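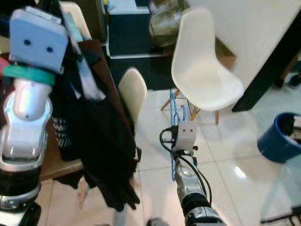
Figure 3. Garments and cloth at the edge of a shared table, with chairs close by.

4.2 Where clothes come to rest

We expected coats to end up on chairs. Chairs have backs, and a chair back is close to the shape of a pair of shoulders, so it seemed a safe guess. What we found in the shared rooms at Hesell was much more fun than that! Tables took a surprising share of the clothing, and they took it along their edges, half on and half hanging.

Figure 3 shows the pattern well. A black garment, likely a jacket, hangs over the edge of a wooden table and falls in long folds nearly to the floor. A black-and-white patterned cloth is tucked against it, and a flat teal-and-white item (we coded it as "folder or book") lies at an angle across the dark clothing. There are chairs close by, among them a cream plastic one and a white shell chair on thin light-wood legs, and the jacket is on the table all the same.

We call this an edge drape. In our coding scheme a drape counts as an edge drape when the fabric passes over the side of a flat surface and hangs free below it. Clothing folded on top of a table was coded as a stack, following Azevedo, and clothing over a chair back was coded as a hang. Mixed piles were given 2 codes, one for the lowest layer and one for whatever lay on top. The folder or book in Figure 3 is a top layer of this kind, and we grew very fond of these, because they tell us that a pile of clothes gets treated as a surface too.

Why tables? Of the 19 people we interviewed in July, many talked about the shape of the chairs. Rounded plastic backs came up again and again. "It slides off, so I stopped trying," one resident told us, and another said she liked to keep her seat free for sitting, which is hard to argue with. Several pointed out that a long coat on a low chair drags on the floor. Clifford Gill, who did the second round of coding, noticed that people often gestured toward the nearest table while they explained this.

The Florix rooms, which have wall hooks by the door, gave us fewer edge drapes but plenty of stacks. We come back to the hooks in Section 4.3, together with the benches at Wurer.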